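Print this page | E-mail this page

Indoor Humidity and Solid Wood Furniture: Notes for the Heating Season

Most service calls we log between January and the end of the heating season concern solid wood tops that have cupped, opened at a glue joint, or pulled against their fasteners. In nearly all of these cases the wood is sound and the finish is intact. The fault lies in how the top was attached or in how dry the room was allowed to become.

Wood takes up and gives off water vapor until it reaches balance with the air around it. The moisture content at that point depends mainly on relative humidity and to a lesser degree on temperature. As moisture content falls, the board shrinks. The change along the length of the grain is small enough to ignore in furniture. The change across the grain is not, and it is larger in flat-sawn boards than in quarter-sawn boards of the same species. A flat-sawn board also tends to cup, with the edges moving away from the side that was nearest the center of the tree.

A finish slows this exchange but does not stop it. Film finishes such as varnish and lacquer slow it more than oil does. A top finished on the upper face only will lose moisture faster from below, and the imbalance can bend a panel that would have stayed flat with the same finish on both faces. We ask members to check the underside of any table before blaming the lumber. 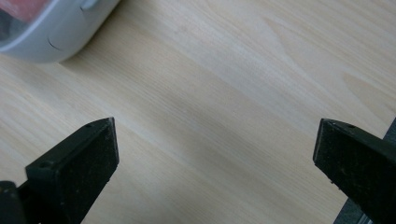 Attachment is the second point to check. A wide top has to be free to move across its width. Slotted screw holes, figure-eight fasteners and wooden buttons running in a groove all allow this. A screw driven tight through a round hole in a cross rail does not, and when the top shrinks the stress goes to the weakest place, usually a glue line or the end of a board. If a split starts at the end and runs in toward the middle, look for a fixed screw near it. Back the screw out, enlarge the hole into a slot that runs across the grain of the top, and refit it with a washer. Do not fill the split until the piece has been through a full year. Filler forced into an open joint in winter will be squeezed when the wood swells in summer.

The Curico workshop kept a log of one test panel over 104 weeks, with width and room humidity taken once a week at the same station. The panel was left unheated by direct sun and stood well clear of the radiator. Its narrowest readings lagged the driest air by several weeks, which agrees with what members report: damage shows up late in the season, after the worst of the cold has passed. A second log is under way at the Fostano shop, where the heat comes from a forced-air system and the daily swings are wider.

For storage and living areas we suggest keeping relative humidity below 60 percent in summer and preventing sharp drops in winter. A slow change does less harm than a fast one of the same size. Place a hygrometer in the room where the furniture stands, at about the height of the top, and away from outside walls and supply vents. Inexpensive dial units drift and should be checked against a salt test before each season. To run the test, seal the instrument in a bag with a small cup of damp table salt and leave it overnight at room temperature. It should read close to 75 percent.

Members of the Mokov section have asked whether waxing helps. Paste wax gives some protection against spills and scuffs but has little effect on vapor exchange. It will not prevent seasonal movement.

The revised care sheet is available at the front desk in Curico and can be mailed on request.

Contact us | Copyright 2018 Curico Woodworking Guild | Back to top

Last updated: Saturday, April 21, 2018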